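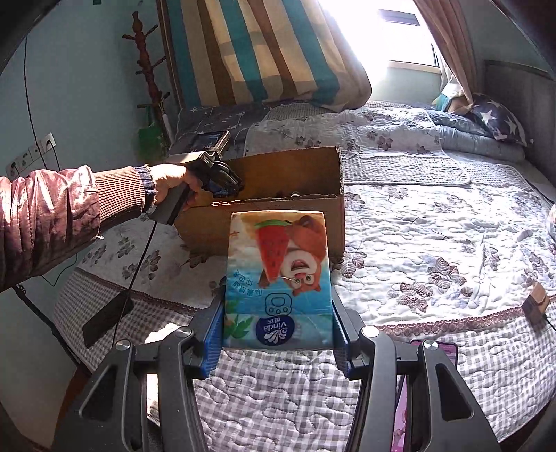
Can battery uplighters be left on charge between bookings?

For a gap of a day or two they can, provided the charger cuts off at full. For anything longer, take them off and store them part charged. Lithium packs age faster when they are kept full, and faster again when they are kept full in a warm van or store room.

The Plolus range is typical. Its packs are rated for 15 hours on a single colour at half output, which falls to well under half of that with all colours at full. The handbook quotes the longer figure on the front page and the shorter one in a table near the back. Plan from the table. Changing colours slowly makes little difference to the draw; running white from all the emitters at once makes a great deal.

For storage, the target is between 40 and 60 per cent. On Plolus units that is two bars lit on the rear display. Switch the unit off at the isolator as well as at the menu. The wireless receiver stays awake when only the menu is used and will flatten a stored pack over a quiet season.

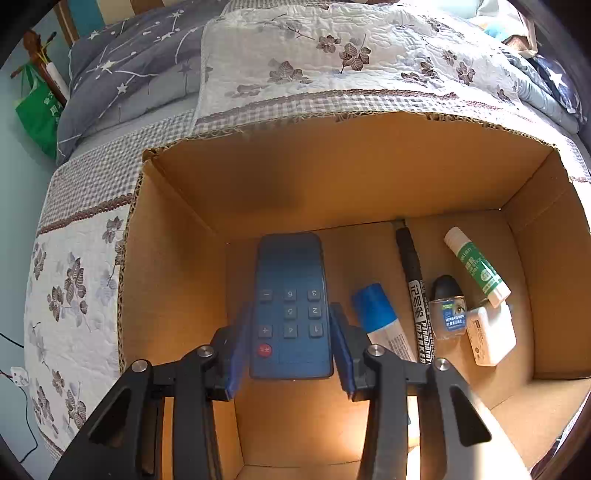
One reader wrote in to say that the bars cannot be trusted on older units, and that a fixture showing two bars in August had gone dead before the end of the first speech. That matches our own tests. The display reads voltage alone, and a worn pack holds its voltage up until it is nearly empty. The only useful check is a timed run: charge fully, set all colours to full, note the time at which the output steps down, and write the result on a label under the base. Any pack that gives less than 70 per cent of the figure in the table should be kept for short work or replaced.

Zaltier, the hire firm, tests all 564 of its fixtures this way once a year, in batches of 12. Its practice is to keep each batch together afterwards so that the packs in one flight case wear at the same rate – a mixed case always runs down unevenly across a wall.
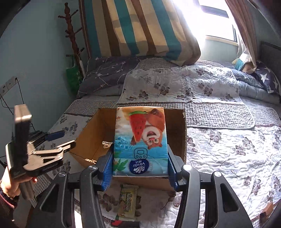 Daylight is the other reason packs run out early. An uplighter set up in a marquee in mid-afternoon is often turned to full simply to make it visible, and is then left there until the evening. It will not win. Direct sun through a window, of the sort falling on the open flap of the cardboard box, is far stronger than anything a battery fixture can put on a wall, and on brown or buff surfaces a coloured wash disappears first. Set the colours at low output using a phone held close to the lens, or leave them dark, and bring them up when the sun has gone off the wall. On Obeidat controllers this can be stored as a timed fade, under Scene, then Delay.
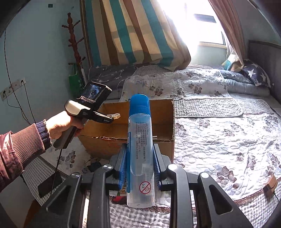 Delay is held in the controller and is lost if the controller is switched off, so it needs its own supply for the whole afternoon. The fade itself should be at least two minutes. Shorter fades show as steps at the low end on fixtures with 8-bit dimming.

Replacement packs for the first Plolus series are now down to the last stock at the Lerov depot. They are rated for 2,000 charges, against 800 for the originals, and need firmware 3.1 or later. Orders placed by Fri 25 May will be sent at the old price. State the serial number of each fixture when ordering, as the connector changed part way through production.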